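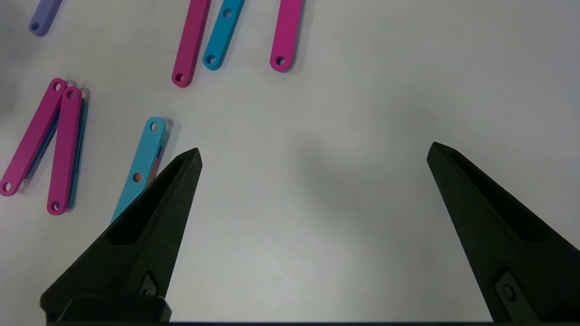 Slide 1. Colored plastic bars with rounded ends on a pale tabletop.

Speaker notes: Caradog Ellis, Kelstead classic car show, afternoon session, 2:15

Slide 2. Scope
Storage of cars between shows. Road cars in daily use are out of scope. Most of the numbers come from the Humphreys shed over one winter, October to March. 137 cars went in. Pause for the floor plan.

Slide 3. Batteries
38 of the 137 would not crank in March. Nearly all of those had been left connected with no maintainer. Parasitic draw on the later cars was typically 50 milliamps, mostly clocks and alarm modules. Do the arithmetic on the flip chart: 50 mA over a month is 36 amp-hours. Ask who has a cut-off switch fitted.

Slide 4. Tires
Inflate to the top of the maker's range before parking. Mark the sidewall with chalk and roll the car a quarter turn each month. Cradles work too - skip the price comparison if running late.

Slide 5. Fuel
Full tank, stabilizer added before the last drive so it reaches the carburetor. Steel tanks first, then plastic. Someone will ask about ethanol. Refer them to the handout.

Slide 6. Humidity
Telix logger readings, one every 12 hours, 329 in the set. A few gaps in January where the logger was unplugged. Point out the rise after each door opening. The Plerkeo cover trapped moisture on two cars parked wet; dry cars under the same cover were fine.

Slide 7. Brakes
Handbrake off, wheels chocked. Drum cars stick worse than disc cars. Show the rear shoe.

Questions until 3:00. Handouts are on the table by the door.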